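Iletti Shelf Assistant – Set-up and Operating Guide
Section 5: Restocking and tidying small retail shelving
Revision dated Wednesday, September 7, 2022

5.1 What this section covers

This section describes how to set up the shelf task on a mobile base with a single working arm. It applies to the Rodby gripper with flexible fingers and to the Vaslow multi-fingered hand. Bases with two working arms are dealt with in Section 6.

The shelf task consists of picking up an upright or fallen packet, carrying it clear of the shelf lip and setting it down at a marked place. It does not include rotating stock by date, reading price labels or judging whether a packet is damaged. Staff still do these jobs by hand. Sites that bought the system to replace a full evening restock should read 5.7 before going further.

5.2 Before you start

1. Check that the floor in front of the unit is level and swept. Patterned floors are acceptable, but the base must be run through floor calibration (Section 3) again if the covering has changed.

2. Measure the clear depth between the shelf lip and the back panel. The Rodby gripper needs 26 cm. The Vaslow hand needs less, but its wrist must be able to turn outside the shelf.

3. Remove hanging signs, wobblers and clip strips from the shelf edge.

4. Load the packet list. Each packet type must have its own entry, including flavours which differ only in colour. A missing entry is handled as "unknown cylinder" or "unknown bag" and picked at the lowest speed.

5. Confirm that the emergency stop is within reach of the operator and has been tested that day.

CAUTION: Do not stand between the base and the shelving while the arm is enabled. The arm does not slow down for feet.

5.3 Choosing the grip

Rigid tubes are the easiest packets in the list and should be used for the first run at any new site. They have a known diameter, a flat lid and a wall that stands up to moderate pressure. Set the grip to SIDE and the height to MID. The gripper should close on the middle of the tube, well clear of the lid.

Crisp bags should be left until the tube run is reliable. A bag changes shape as it is held, and the camera often takes two leaning bags for one. Where bags and tubes share a shelf, mask the bag area in the shelf map so that the planner keeps the fingers away from it.

Bottles on the top surface of a unit are treated as obstacles unless they are entered in the packet list. The upward travel limit must be set below them.
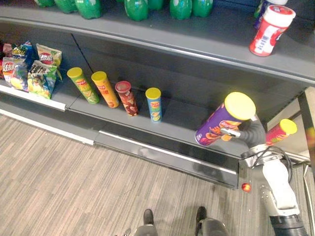

Bíró writes that our evening staff can face up a whole bay of tubes in the time the arm takes over a handful, so I would not call it doing the chore yet, only doing the part of it that can be written down. We keep it on because it will go on picking up fallen ones after closing, and for that the speed hardly matters.

The comment came in through the June site returns and is reproduced with permission. Cycle times in Appendix B were taken with the same settings as those given here and should be used for planning. The times in the sales leaflet were taken on a bench with the packets already in line.

5.4 Running the first pick

1. Drive the base to the start mark and lower the supports, if fitted. Wait for the STABLE message.

2. Select SHELF, then SCAN. Keep people out of the camera view until the scan is finished.

3. Compare the scan with the shelf. Each packet should have one outline. If two packets share an outline, move them apart by hand and scan again.

4. Select one upright tube with free space on both sides. Do not begin with a tube at the end of the shelf, where the support post narrows the approach.

5. Set the speed to 2 and press PREVIEW. The planned path is drawn on the screen.

6. Check that the path clears the shelf above. If the path passes under the lip at a shallow angle, raise the wrist angle one step and preview again.

7. Press and hold RUN. Releasing the key stops the arm but does not open the gripper.

8. When the packet is clear of the shelf, press PAUSE and look at the grip. A tube which has turned in the fingers can still be placed, but its printed face will not point forwards.

Note: The cable loop at the wrist must be able to move freely. If it catches on a price rail or post, stop, back the arm out in JOG mode and shorten the loop at the second clip.

5.5 Moving packets to or from a table

A table beside the shelving is used as a holding place when a shelf has to be cleared and refilled. The method below assumes that the base stands where it can reach both without driving.

1. Place the table so that its near edge and the end of the shelving are both inside the green area of the reach map.

2. Teach the table height by touching the closed hand to the top in three corners. Polished metal tops reflect light and should not be measured by camera alone. Blinds should be drawn where a window faces the table.

3. Mark the set-down places in the map, leaving at least 5 cm between the hand and any packet already standing. The Vaslow hand is wide across the knuckles and will knock over a neighbour which the Rodby gripper would miss.

4. Set the carry height above the tallest standing packet.

5. Run one packet in each direction before loading the full job.

Stray items on the table should be removed or entered as obstacles. The planner takes no account of anything that was put down after the scan.

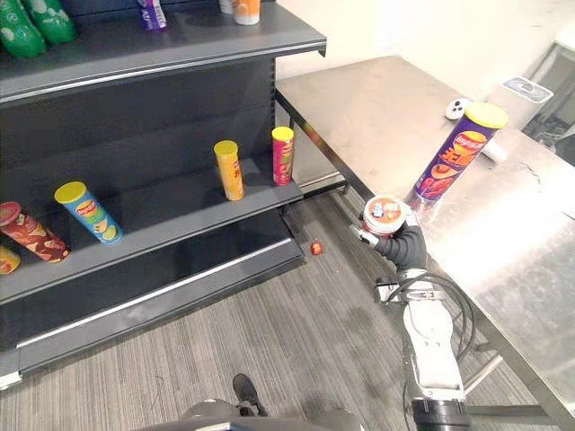 Figure 5-2. Multi-fingered hand holding a canister beside the table.

5.6 Packets lying on their sides

Fallen tubes are picked in LAID mode. The software looks for the lid and works out which way the tube is pointing.

1. Select LAID and scan from the standard position.

2. Check the arrow on each outline. It should point towards the lid. Touch the arrow to reverse it.

3. Pick the tube nearest the front edge first.

4. Choose STAND AFTER PICK only where there is room for the wrist to turn. Otherwise take the tube to the table, set it upright there and pick it again. This doubles the handling but gives fewer drops.

CAUTION: A tube resting against another may roll when the first is lifted. Keep the lower shelf clear or fit the front guard.

5.7 What to expect

The system will repeat a pick it has been taught on rigid packets in known places. Performance falls off with soft bags, crowded shelves and strong side light. After a failed grip the arm will make up to 2 further attempts and then wait for the operator.

It should be planned for as a supervised aid. One trained person has to remain in the room during opening hours – a stopped arm left across an aisle is a hazard in itself. Household use, such as putting shopping away in a kitchen cupboard, is not supported in this release. Cupboard doors, mixed shelf heights and loose goods are all outside the packet model, and no date has been set for adding them.

5.8 Ending the session

1. Place any packet still in the hand. Do not switch off with the fingers closed.

2. Send the arm to PARK and wait for the tone.

3. Raise the supports before moving the base.

4. Wipe the finger pads with a dry cloth. Crumbs and salt reduce grip on printed card.

5. Save the shelf map under the bay number. Maps saved without a bay number are deleted at the next update.

For error codes shown during the shelf task, see Section 9.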